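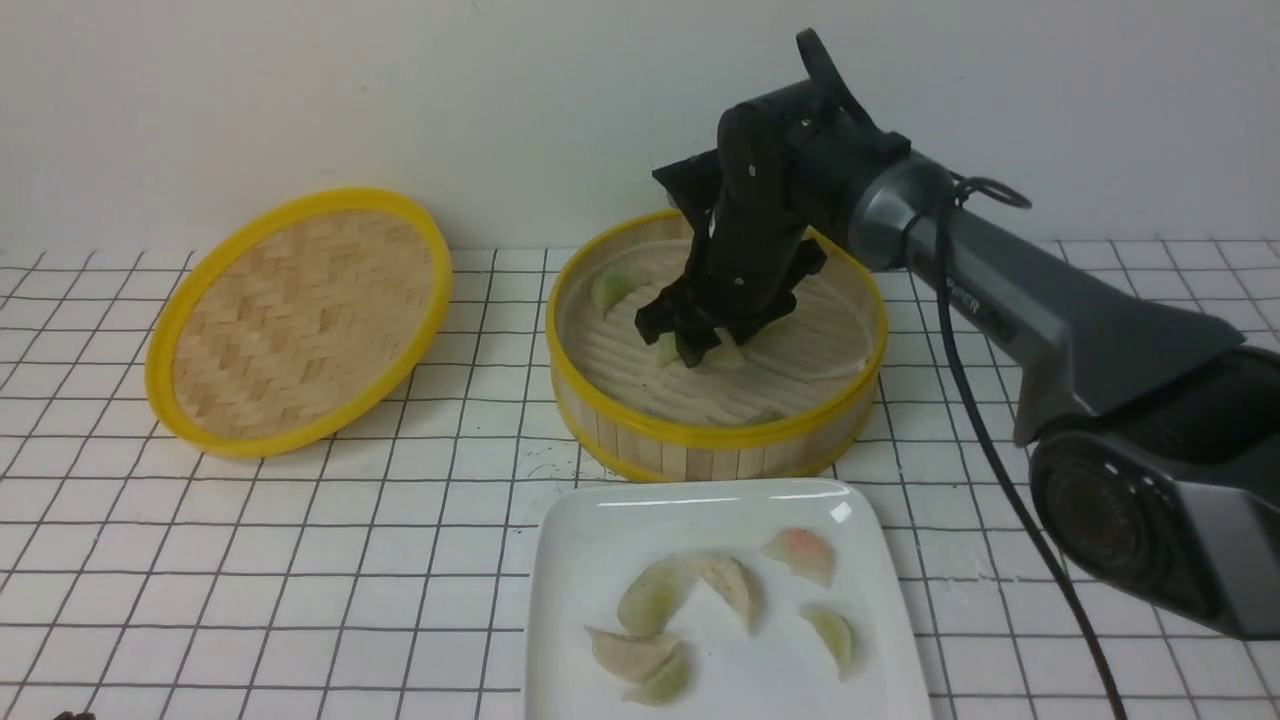
Dumpling transfer test

The dumpling transfer test is a benchmark for comparing robot grippers on soft food. An arm moves dumplings one at a time between a plate and a bamboo steamer basket, and the gripper is scored on the state of the dumplings afterward. It was devised at the Pratska workshop, where the earlier benchmark used foam blocks and every gripper passed.

Setup

The basket stands open on a tiled tabletop with the plate directly in front of it and the lid set aside. Crescent-shaped dumplings with pleated tops are used, in mixed colors. Wrappers are translucent, which makes damage to the filling easy to spot and hard to argue about. The gripper approaches from overhead, pointing down into the basket, so the fingers must clear the rim on the way in and again on the way out. The second part is often forgotten by people writing their first controller.

Grippers compared

The best-known comparison was held in August and covered 2 designs. The Stistia is a parallel gripper with stiff fingers. The Maketti has soft silicone fingers and costs a good deal more, a fact its supporters prefer to bring up last. Each gripper was given 76 transfers on the same arm, with the same controller and the same force limit.

The Stistia tore 2 wrappers, both during the first hour, before its closing speed was lowered. The Maketti tore none but dropped several dumplings outside the basket, which the rules at that time did not count as damage. The rules were changed on 14th October.

Scoring

A full run is worth 35 points. Points are taken off for tears, flattened pleats and dumplings set down on top of other dumplings. The Hämäläinen variant adds a penalty for touching the basket rim and is generally disliked by anyone who has tried it.

Criticism

Critics note that the test says little about other foods, and that dumplings vary from batch to batch. A standard rubber dumpling was proposed as a fix. Every gripper passed.

See also

Force-limited grasping
Parallel gripper
Steamer basket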